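4. Data and setup

4.1 Collection

All of the demonstrations were recorded on one bench at the Pletia lab, over a stretch of evenings in February. Two arms, one operator at a time, a small set of hardware parts to be sorted into plastic bins. We call the task set Hidby. Three operators took turns (Sison, Dela Peña, Salazar) and they did not get any training beyond a short warm-up with the leader arms. This was on purpose. Earlier sets from our group were made by one very practiced person and the policies came out brittle – small changes in how the part was lying and the arm would just hover.

The final set has 1000 episodes. Before filtering it was 3611, most of that difference being short clips where the operator reset early or the recorder stalled. Filtering was by hand at first, then by a length threshold once we saw the two agreed well enough. The raw set will be released too, with the filter labels, for anybody who wants to argue with them.

Each episode logs joint positions for both arms, gripper opening, a top view and the wrist views. No force sensing. No depth either – we tried it for a while, but clear plastic bags and shiny foil gave mostly holes, and the holes moved with the lighting. The bagged parts are the hard case in this set. Fingers slide on the wrap, the wrap folds over the part, and glare on the table top can look a lot like the edge of a bag from close in. 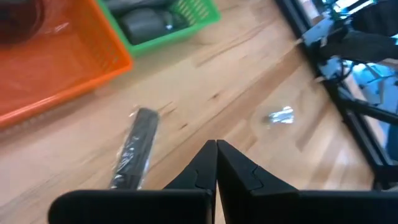 Figure 3. Wrist view, fingers nearly closed. A black cylindrical part in clear plastic lies just left of the tips; the orange and green baskets are at upper left.

4.2 Two-stage labeling

Labels were added in two passes. In the first pass a annotator marks only the moment the gripper commits, meaning the first time step after which the operator does not back off. Nothing about the part, nothing about the bin. In the second pass a different annotator sees the clip from that time step on and names the part and the target.

Why split it? With a single pass, people pushed the commit point late, close to the grasp itself, since by then they knew which part it was. Median shift was 8 time steps. Does not sound like much but the policy head is trained on exactly that window. Lammers checked a held-out batch of 42 episodes blind and her commit points landed nearer to the split labels than to the single-pass ones. Small batch, we know. A larger check is planned.

Disagreements went to Niven, who kept the earlier of the two points unless the video plainly ruled it out. We did not average. Averaged points tended to fall in the middle of a pause where nothing is going on.

4.3 Views and what each one is good for

The wrist view is best for the last bit of the approach and bad at nearly everything before it. Bins drop out of view, the other arm comes and goes, and the fingers themselves hide the near end of whatever is being picked. The top view has the opposite problem. Bins stay visible, both arms stay visible, but a small part under a gripper is a few pixels at our training resolution.

Our fusion module (Abella) weights the two by distance to the nearest bag or part candidate, as estimated from the top view alone. Far away, top view counts almost fully. Close in, the wrist takes over. The switch is soft and learned, with a single scalar per arm, so the left arm can be in wrist mode while the right one is still planning from the top.

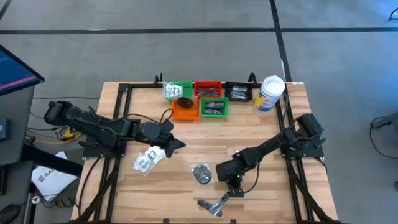
Figure 4. Top view. The left gripper is just above two clear bags with white printed items; the right one is near the front of the table, by an L-shaped bracket. Five bins at the rear.

We also tried one shared scalar for both arms. Worse, and worse in a boring way: whichever arm was closer to a part dragged the other into wrist mode too soon, and the second arm then lost its target bin. Separate scalars fixed this at no real cost in training time.

The baseline, Plaso, just concatenates the views and lets the network sort it out. It does fine on loose metal parts. On bagged parts it tends to close to early, with the fingers on the wrap and nothing inside. Failure counts by part type are in the appendix, along with the split by operator.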